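How to write up an interview with a soap actor

By Carol Tunstall
Last updated 18/04/2019

This guide is for people who write for fan sites and small entertainment pages and have been given their first proper interview. I have written up cast interviews for the Sowerby fan pages for 11 years, mostly with actors from long-running serials. The steps below are the ones I follow myself. They assume you have already done the talking and have a recording.

If you are still at the asking stage, read the page on approaching agents first. It covers email wording, what to offer and how long to wait before chasing.

What you need

The recording, with a second copy saved somewhere else.
Your list of questions, with any notes you made on the day.
The email or message in which the interview was agreed, including any conditions.
Headphones.
A free afternoon, or two evenings.

Step 1. Check the conditions

Read the agreement again before you type anything. Agents often set limits, and it is easy to forget them once the chat is going well. Typical ones are no questions about a divorce, no mention of a storyline before it airs, or nothing published before a certain day. If the actor brought up a forbidden subject without being asked, you still need to go back to the agent about it. Do that now, because the reply can take a few days.

When I spoke to Blandine Marty about leaving Mondura, her agent had ruled out questions about her marriage. She talked about it for five minutes anyway. I wrote to the agent the next morning, said which part I would like to use and got a yes to about half of it. The half I lost was the better half.

Step 2. Type it all out

Listen straight through once without typing. On the second listen, type everything, including your own questions. Put the time from the recorder in the margin every few minutes so you can find a passage again. Mark anything you can't make out with a row of dots and move on. Most of these come clear on a third listen, when your ear has got used to the voice.

Automatic transcription is fine for a first pass but it is poor with names. It turned Drerkent into "dear Kent" all the way through one of mine, and it can't tell two speakers apart when they laugh over each other. Check it line by line against the sound.

Forty minutes of talk takes me most of an afternoon. A phone recording takes longer than one made in a room.

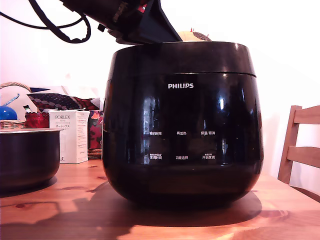 Step 3. Mark the parts worth keeping

Print the typed version if you can. Go through with a pen and put a line beside anything that is new, funny or clearly felt. Leave the answers you have read in other interviews. Every actor has a story about the audition, and your readers know it already.

Then go through again and look for the one answer that people will talk about. That is usually your opening. With Lorenz Zaugg it was a remark near the end, made while he was putting his coat on, about turning down the second series of Skastirance. The recorder was still running and he knew it was, so I could use it. If the recorder had been off, or if he had thought it was, I would have asked him first.

Step 4. Decide on the shape

There are two usual ways to set out an interview.

Question and answer. Your questions appear in bold or after your initials, with the replies beneath. It is quick to do and suits a chatty subject. You may cut questions and move them about, as long as each answer stays with the question it was given to.

Written through. You tell it as an article and drop in quotations. It takes longer but lets you explain who people are, which helps if the actor is not well known or the serial finished years ago.

For a first attempt I would choose question and answer. Aim for about 1000 words. Readers on phones drift off after that unless the news is very big.

Step 5. Handle the quotations

Anything between quotation marks has to be what the person said. You can take out "um" and "you know", and you can tidy a false start. You can't join two answers from different parts of the talk to make one stronger sentence. Where you leave words out of the middle, show it with three dots.

Take extra care with strong words. If an actor says a break-up was "a bit of a nightmare, to be fair", a headline saying "My nightmare marriage" is unfair to both parties and will probably be the last interview you get from that agent.

For an interview done in another language, say so near the top and name the translator. Elif Naz Yazıcı did our Turkish ones and always sent two versions, one close to the original wording and one that read smoothly. We printed the smooth version and kept the close one in case of a complaint.

Step 6. Check facts about other people

Actors talk about colleagues, former partners and producers, and they sometimes get things wrong or say things in temper. Check dates and job titles. If a claim could damage somebody's name, either leave it out or get a reply from that person before you publish. A small site has the same duty here as a newspaper. If you are unsure, leave it out.

The same goes for health and pregnancy. Unless your subject is speaking about themselves, keep it out altogether.

Step 7. Write the introduction and headline

Keep the introduction to three or four sentences. Say who the person is, what they are known for, why they are being interviewed now and where you spoke. Skip what they were wearing.

Write the headline last. Use words that are in the piece, and read it aloud to someone who hasn't seen the article. Ask them what they expect to find. If their answer doesn't match, write another.

Step 8. Before you publish

Check the spelling of every name, including accents and dotless letters. Mei Begay, who edits our pages, goes through the names backwards from the end of the article, and I have copied her in this.

Confirm the publishing day with the agent. Add a link to the programme's page and a line saying when the interview took place. Save the recording and the typed version together in one folder, and keep both for at least a year.

Should I let the actor read it first?

Only if you agreed to. Some agents ask for "copy approval", meaning the right to change the text. I say no to that but offer to read back the quotations over the phone. Most accept. If they ask to alter a quotation because the facts were wrong, I change it. If they have simply had second thoughts, I talk it over with Mei.

What if the recording failed?

Write down everything you remember straight away, then tell the agent. Ask for a ten-minute call to go over the main points. It happened to me one November with a guest star who had already flown home, and she did the whole thing again by phone from her kitchen.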